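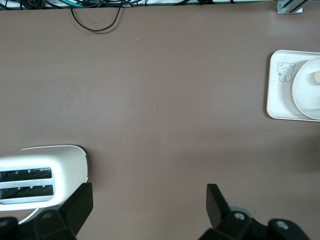
**Gripper comparison – check-in, Hulldale bench**
February, started 2:10 pm, all three sites on the call

**1. Where we are**
- Besson fingers done, 100 trials on the toaster task. Logs are up.
- Grelari fingers only 40 so far. Homing fault ate most of a morning. Controller restarted, fault not seen again, cause still open.
- Nusosley wants the same count for both before anyone quotes a success rate. Agreed.

**2. Wrist camera**
- Fingers wide open = both in view at the bottom, toaster and plate visible too. Good enough, keep the mount.
- Right side of the table gets dark below the tray. Try moving the lamp before touching exposure
- Cables along the back edge, one black one loops down onto the table. Tie it up before next runs.

**3. Force limit**
- Long talk. Besson set ran at 80 percent, Grelari at default, so not realy a fair match.
- Decision: both at 80, Grelari starts over from zero. The 40 stay in the log, marked as practice.

**4. Objects**
- Keep bear tray and round plate, no swaps mid test.
- Tape marks for tray + toaster – positions drifted between sets.
- Someone asked for a softer item. Parked.

**5. To do**
- Hulldale: tape, cable, lamp
- Nusosley: script to pull the finger width out of teh logs
- Grelari set: 100 trials, same order as Besson

Next call when the Grelari runs are in. Ended 2:50.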